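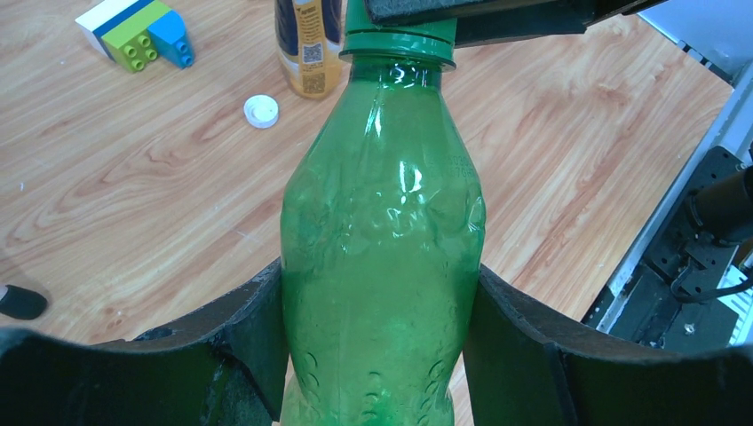

Green bottle, screw cap on.

Ticket 2259
Subject: Recurring deposit ran twice, then stopped altogether
Product: Uvico app, individual brokerage
Status: Resolved

Opened by customer

Hi there! I set up a recurring deposit in Uvico back in November, $84 every other Friday out of my Petrenko checking account and straight into the Grorner index fund. It ran fine all winter and I pretty much forgot about it (which was the whole idea, I'm terrible at moving money by hand). Then I logged in last night and saw two $84 deposits on the same day, both marked Complete, and now the schedule page says "No active plans." I didn't cancel anything. My bank shows both withdrawals too, so it isn't just the app showing me the same line twice.

I'm on the phone app, latest version. I've logged out and back in, and I checked on my laptop and it's the same there.

Customer update

Adding a bit more while I wait. I did change one thing last month! I raised my cash cushion setting from $1000 to $2000, so the app is supposed to skip a deposit if checking would drop under that. I got a green check mark and a "Saved" message, but I never got the confirmation email I usually get. Could that be it? Also, please don't send back the extra $84 yet. I might just leave it invested, I'd like to know my choices first.

Support reply

Thanks for the extra detail, the cushion change was the clue I needed. I pulled up your plan history and I can see what went wrong on our side. When you saved the new amount, the app made a fresh copy of your plan and should have closed the old one. It left the old one open, so both ran. Our duplicate check caught it the next morning and paused the pair of them, and paused plans don't show on the schedule page, so it looked to you like everything was gone.

I've closed the old plan for good and kept the new one, with your $2000 cushion. It's still paused until you say go. To turn it back on:

Open Transfers, then Recurring.
Tap the filter at the top and pick Show paused.
Open the Grorner plan and tap Resume.
Check the next date before you confirm.

On the extra $84, you can leave it where it is, or I can reverse it and we'd cover any drop in the share price. If you'd like the reversal, just say so here within five business days.

Customer update

Found it! The filter was set to Active only and I'd never even noticed there was a filter. I hit Resume and the next date looks right, and the email came through this time. I'm going to keep the extra deposit in the fund. One question though, does it count toward my monthly limit on the Jallis rewards match? I'd hate to lose the match on a regular deposit.

Support reply

Good question, and yes, it would have. I've marked the extra one as a correction, so Jallis will leave it out of the monthly total and your regular deposits still get matched. You may see the old total on the rewards page until it refreshes overnight.

Customer update

Checked again this morning and the rewards total is fixed. One plan on the list, right cushion, right date. You can close this, thanks so much for the quick help!

Closed by support, March 2022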